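# Comparing Grippers on Soft Goods: Bench Procedure

This guide describes how to compare two or more parallel-jaw grippers on a garment. It applies to the Indance and Javomer finger sets and to any other fingers that fit the same housing. Read the full procedure before powering the arms.

## Before you start

You will need:

- two arms with working grippers, both homed
- at least one wrist camera and one overhead or head camera
- one garment with printed numbers or letters and contrasting trim
- a padded, plain-colored surface
- the Berkach log sheet, one per finger set

Use a garment that has already been washed several times. New fabric is stiffer and gives better pinch results than the system will see in normal use. Mesh sports jerseys are recommended. The print is heavier than the cloth around it, and the two behave differently between the fingers.

A padded surface allows the fingertips to press slightly below the fabric without tripping the force limit. If only a hard table is available, lower the approach speed by half and note the change on the log sheet.

## Step 1: Set the starting state

Pick the garment up by its center, lift it clear of the surface, and drop it. Do not arrange it by hand afterward. Confirm in the wrist view that both fingertips are visible and that some part of the print can be made out between them.

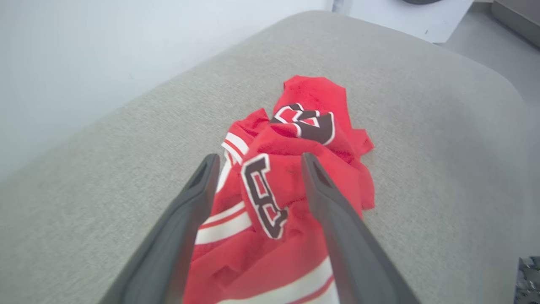 Set the jaw opening at the value given for the finger set. Record it before the first attempt and leave it alone until the run is complete. Operators who adjust the opening between attempts produce results that cannot be compared with anyone else's.

## Step 2: Run the single-arm pinch

1. Move to the approach pose and pause.
2. Lower at the standard speed until contact is reported.
3. Close to the force limit and wait 3 seconds.
4. Raise the arm 200 mm and hold.
5. Record the result as *held*, *slipped*, or *missed*.
6. Open the jaws, let the garment fall, and repeat.

Complete 14 attempts for each finger set. A grasp that takes hold of more than one layer is recorded as held, with the letter M in the notes column. Multiple layers are the most frequent cause of trouble in Step 3, and the notes are needed when the scores are reviewed.

## Step 3: Run the two-arm spread

The spread test shows whether a finger set can keep hold of an edge while the other arm pulls. Collars, hems, and armhole bands are the usual targets. Bring the first arm to the trim and close on it before moving the second arm into the work area. Keep the forearms low and check that no cable passes under either link.

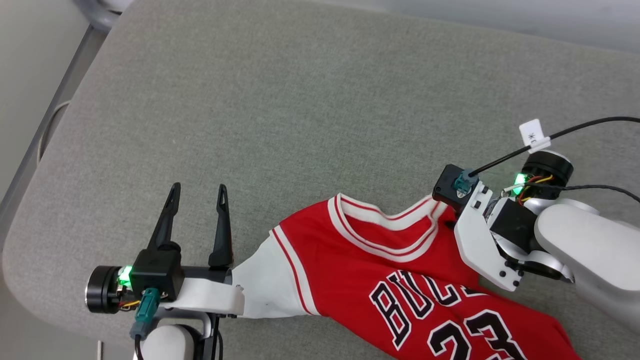

Raise the pulling force slowly. Stop at the first sign of slip, and write down the force shown by the controller at that moment. If the two arms come within the minimum clearance set in the Rønning controller, motion will halt on its own. Back the second arm out along the path it came in on, clear the fault, and begin the attempt again. A halted attempt is not scored.

## Step 4: Compare the results

Enter both log sheets in the comparison table. Our reference run in January covered 186 attempts across all finger sets and may be used as a baseline, provided the same force limit was applied.

When reviewing the table, consider the following:

- **Missed grasps** usually point to camera calibration. Repeat the hand-eye check before blaming the fingers.
- **Slips during the lift** suggest worn tip pads or a force limit that is set too low.
- **Slips during the spread** are the better measure of finger shape and should be given the most weight.

Inspect the tips for lint after each run and wipe them with a dry cloth. Store the completed sheets with the camera recordings under the same run number.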